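Search this site Search for: Go

How to Tape a Sorting Grid on Any Table

I've been papering and taping my tables for years now, and I still get a little thrill when I roll out a fresh sheet. If you sort, pack, swap or just lose things on a big surface, a taped grid is the cheapest fix I know!

You need brown paper or thin cardboard sheeting, a roll of masking tape in a color that shows up (I'm loyal to dark blue) and a pencil. I buy my paper from Trornska on the long roll, and one roll does me from January to June.

Start by wiping the table. Crumbs under paper drive me nuts. Roll the sheet out from the far end toward you, smooth it with your forearm, then tape the corners to the underside of the table.

Next come the long lines. Run the middle one first, from the far edge straight toward your belly, and work outward from there. Don't stretch the tape as you go, or it'll shrink back and pop up at the ends (ask me how I know). Press it down with the side of your thumb.

Then do the crosswise strips. You can pull one long piece or lay short ones end to end. I do a bit of both, depending on how much is left on the roll – little gaps where the pieces meet don't bother me at all. Your lines don't have to be perfectly square, either. A cell only has to be big enough for whatever's going in it, so put your largest bowl down and check before you commit.

Dark blue tape on brown, with a yellow cup and a green bowl set out on it:

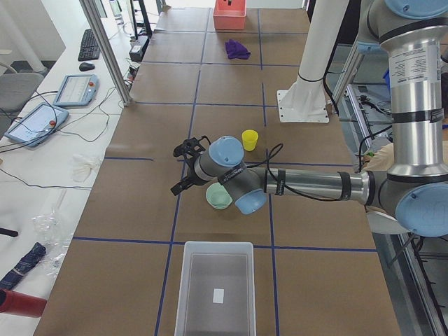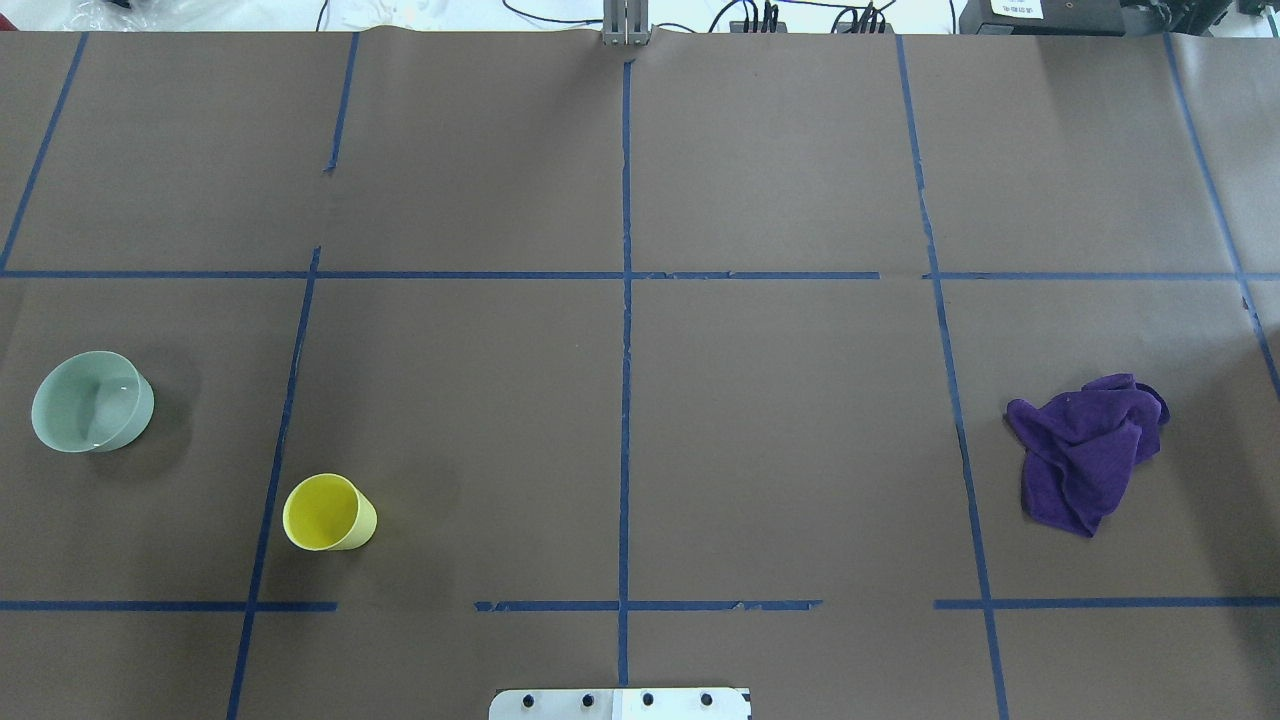

Now give the cells jobs. I go with dishes on one side and cloth on the other, and I keep one cell for "no idea yet." When I packed up the Sestine apartment that cell was the busiest spot on the table, and I ended up making it twice the size by peeling off one strip.

For peeling, go slow and pull the tape back flat over itself. Paper tears if you yank upward. If a strip starts lifting in the middle of a job, just lay a fresh piece right on top and keep going. I change the whole sheet after 8 or so big sorting sessions, and the old one gets cut up for wrapping glasses.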